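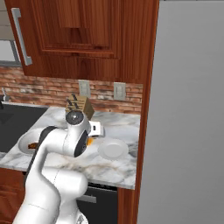 The Grandgate Kitchen and Home Fair takes up 9 halls on the edge of Rasterley, and by the time I found the right parking lot I had seen the outside of most of them. Doors open at ten in the morning. The line for coffee opens a good deal earlier.

I went in December because our own kitchen is falling apart one hinge at a time, and because the ticket was cheaper than a plumber. The plan was to look at countertops, pick one, and be home for lunch. I was home for a late dinner, with no countertop.

Hall 2 is where the stone people live. A slab of marble is a lovely thing to stand next to until you turn over the little card. One piece, gray with a rust-colored vein, was priced at 2255, and when I asked what that included, the man on the stand thought for a moment and said the marble. Cutting was extra. So was the hole for the sink, and I had never before considered paying for a hole.

Flaturow had the biggest stand in the building and the thickest carpet, which my feet appreciated. They make drawers. They make other things too, but the drawers are what people line up for – you give one a shove and it thinks better of it halfway and closes in a whisper. I shoved the same drawer four times. The woman behind me was polite about it and then shoved it six.

Lunch was a cheese sandwich for 18, eaten standing up beside a display of dining chairs with a rope around them.

The afternoon talks were held in a corner of Hall 5, next to a company demonstrating blenders. I sat through one on how to plan a small kitchen. The speaker's idea of small had an island in it. She did say one useful thing, which was to put the trash where you chop, and I wrote it down on the back of my parking receipt. A second talk, on lighting, I mostly saw and did not hear, the blenders having reached the ice stage.

If you go only for one thing, go for the Villaseñor tiles in Hall 7. It's a small stand, badly lit and hard to find, with more than 200 patterns laid out in shallow trays like a stamp collection. They let you pick them up and move them around on a board. I put together a backsplash in green and cream that I was very proud of, and was told it would be ready in spring. Which spring was left open.

Some practical notes. Wear flat shoes. Bring your measurements in inches, written down, as everyone will ask and you will guess wrong. The shuttle back to Rasterley station leaves from the north door, whatever the sign on the south door says. I bought a dish brush.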